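# Prostico hand-held gripper pair: review after one budget cycle

We bought two pairs of the Prostico hand-held grippers in February, to record household manipulation tasks without tying up a robot arm. This review is written for people who have to put a line in an equipment plan and defend it. I cover what the kit does, what it costs to keep running, and which parts of the quote I would change.

## What was ordered

The order was two pairs of grippers, two sets of marker cubes, shoulder straps, a charger and a spares bag with 16 fingertips. Delivery took 43 days against a quoted 30. The delay was the cubes. Grażyna Adamczyk, who handles our purchasing, now asks for a separate ship date on each line, and I recommend the same.

Cables were not included, and the quote does not say so. Budget for them, and for longer ones than you expect.

## In use

Setup is simple. The cubes bolt to the top of each gripper with two screws and a locating pin. After a cube is removed and refitted, the offset has to be checked again. Allow ten minutes per pair. The manual says five.

Finger travel is smooth and the closing force is easy to judge by hand. Pointed tips suit drawer knobs, box edges and other small contact areas. They do less well on soft goods, where a wider pad would hold better. Prostico sells one, but it was out of stock when we ordered. 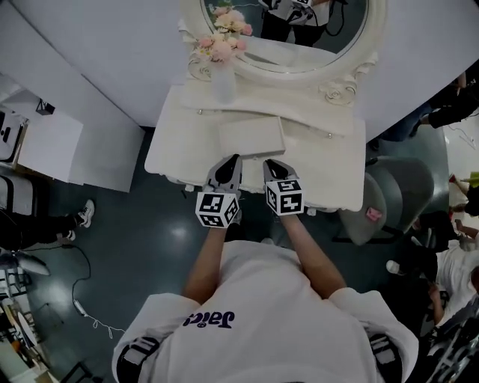
Tracking depends on at least one cube face staying in view, so the operator's wrist angle matters more than the spec sheet suggests. New operators tend to roll the wrist inward when pulling a drawer, and the pose estimate drops out. Wanpen Sukprasert wrote a one-page posture note for us, and lost segments became rare once people had read it. Count that training time as a cost.

Glossy floors and mirrors deserve a line in the plan as well. A reflected marker can be picked up as a real one. We filter these out in software, which took Natnael Woldegiorgis most of a week to get right. The vendor's own filter exists but is licensed separately.

## Wear and running cost

We replace fingertips after 135 hours of use. The spares bag is enough for a first year at our rate - a busier group should order two. Screws on the cube mount work loose, and a drop of low-strength threadlocker fixed that. The straps are adequate.

## Compared with the Lasisley set

The Lasisley set is lighter and arrives with cables. Its trigger has noticeable play, and replacement tips come only as part of a full finger assembly. Over two years the Prostico kit came out cheaper on our sheet, mostly for that reason.

## Buying notes

- Order cubes and grippers on separate lines.
- Ask for the filter license price in writing.
- Put furniture and props in their own budget. Ours were charged to equipment and had to be moved.
- One spare gripper is more useful than a third full pair.

I would buy the kit again, with the wider pads added if they are in stock. The service contract can wait until the warranty runs out.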